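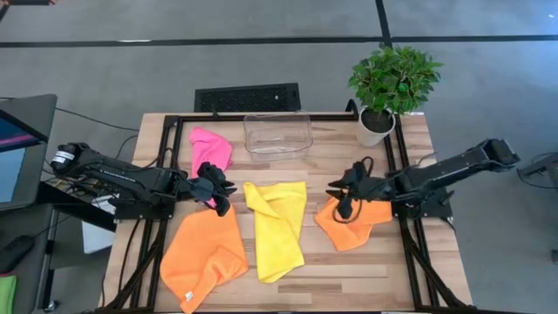 Ticket 563
Product: Prillico two-arm folding cell
Site: Kastuston
Category: Intermittent gripper fault, right arm
Priority: High
Status: Monitoring

Reported problem
The right arm stops during the cloth folding routine and the controller reports a loss of communication with the gripper. The left arm holds its position. The fault appears most often when the right gripper is lowered to take hold of a cloth. The site counted 12 stops in a run of 200 cycles in September.

Initial response
The site was instructed to suspend unattended operation until further notice. Staff must use the emergency stop before reaching onto the table, including when both arms appear to be idle.

Findings
1. Controller logs show no overload or collision event before any of the stops.
2. The gripper cable on the right arm hangs in a loop low enough to rest on the cloth being handled. Nalley Support considers this a snag hazard regardless of the cause of the fault.
3. With power removed, light tension on the loop interrupted continuity at the gripper connector. The left connector passed the same test.
4. Reloading the folding program had no effect.

Action taken
The right gripper cable was replaced with a part supplied by Salian. The new cable was secured along the last link, with enough slack for full wrist rotation. The arm was then moved through its range at reduced speed and no pulling was observed.

Verification
Almost 200 cycles were completed under supervision with no loss of communication. One stop was recorded at 2:40 p.m. and was traced to an operator pause.

Outstanding
The site is to inspect both gripper cables at the start of each shift and report any loose ties under this ticket number. Unattended operation remains suspended pending written release by Nalley Support.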